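Talk notes – sorting stuff into trays, Thursday slot, Gerkutstead hall

60 min total. Keep intro to 5. Do NOT start with the Bernska story, too long.

## Opening

- Hi, thanks to Rokeya Selvanayagam for the room + the projector
- Who has a drawer at home they can't close? hands up
- My number: 107 things on the hall table last December, after we cleared the Fustinley house. No boxes bought. None!
- Point: use the carton you already have

## Trays from old cartons

Low walls. Say it twice. High box = people drop things in and forget. Low tray = you see it all from your chair.

Torn rim is fine, printing on the side is fine. Tape it if it bugs you. Stand a strip of card up inside and you've got two sections – soft toys one side, leave the other side open for whatever comes next. The one on the slide is a WALL HANGING TISSUE carton, plush toy in the left part, hair dryer still out on the green cloth. Ask the room: wich side does the dryer go? Let them argue a bit.
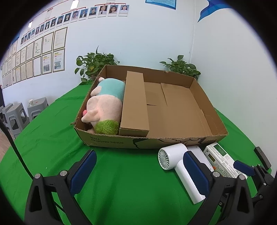 ## What goes with what

- soft with soft, hard with hard. Plush next to a dryer plug = snagged fur
- electrical stuff: wrap cord if it has one, own section, never at the bottom
- Odd items (meters, adapters, the thing from Karagiannis that no one can name) – "ask" pile. Ask pile gets one week. then it goes
- don't label yet!! labels last, people label too early and then defend the label

## Hands-on

Pairs, one carton each, scissors on the side tables. Cut walls down to hand height. Divider: fold a flap, stand it up, wedge it. Walk around, dont talk over them.

Watch the clock – hall is locked right after us. Questions while they tape. Leftover cardboard flat by the door plese.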